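Notes for the Vernville talk, 18/12/2021
(slides are numbered in the corner, I keep losing my place so there are numbers in here too)

1. Hello, thanks for having me, water, is the mic on. Say the title out loud, people at the back can't read it.

I spend my days picking things up. Or getting an arm to pick things up while I steer it, so that later on a program can have a go by itself. We call each go an example. You hold the controls, you move the arm to the thing, you close the fingers, you put the thing somewhere else, you press save. Then you do it again until lunch.

2. How many? As of last night, 1,453 saved examples. Pause here, somebody usually laughs. It sounds like loads and it really isn't! We started in May and threw away the whole first batch, 55 of them, as I'd left the lamp on the wrong setting and everything came out the colour of tea.

3. The set-up. Keep this quick. One arm, 2 fingers, one little camera down at the wrist so the program gets the same view the fingers get. Lu is what we call the arm. Petex is the folder tool I wrote for sorting the recordings, and it's held together with string, so please don't ask me for a copy (you can ask me for a copy).

4. What makes a good example. I used to think it meant a smooth one. I'd redo any go where I wobbled, and I got very proud of my tidy ones, and then the program learned from them and had no idea what to do the moment it was a bit off to one side. It had never seen anybody be a bit off! So now I keep the wobbles. If I miss and come round again, that stays in. The only ones I bin are where I've given up halfway or the recording has stopped early.

Ask the room: who has taught a child to tie laces? Wait for hands.

5. Soft things. Take this bit slowly, it's my favourite. A mug is the same shape whatever you do to it. A soft toy changes shape as you squeeze, so where you grab matters, and how hard, and which way up it was to begin with.

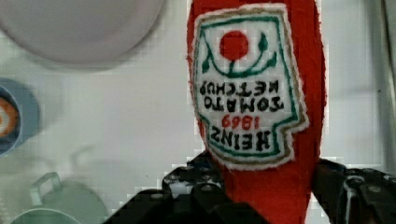

We mix up which way round things go in on purpose. If every toy goes in the right way up, the program decides that the right way up is part of the toy. Same with the stuff nearby: I shift the crockery about between goes, otherwise it starts using a plate as a landmark.

6. What I'd do differently. Write down the rules for saving on day one. Swap drivers more often, as my goes all look like me. Take breaks, your hands get lazy after 4 in a row.

If there's time, the Makedo story. If not, straight to questions, and remember to repeat each question into the mic.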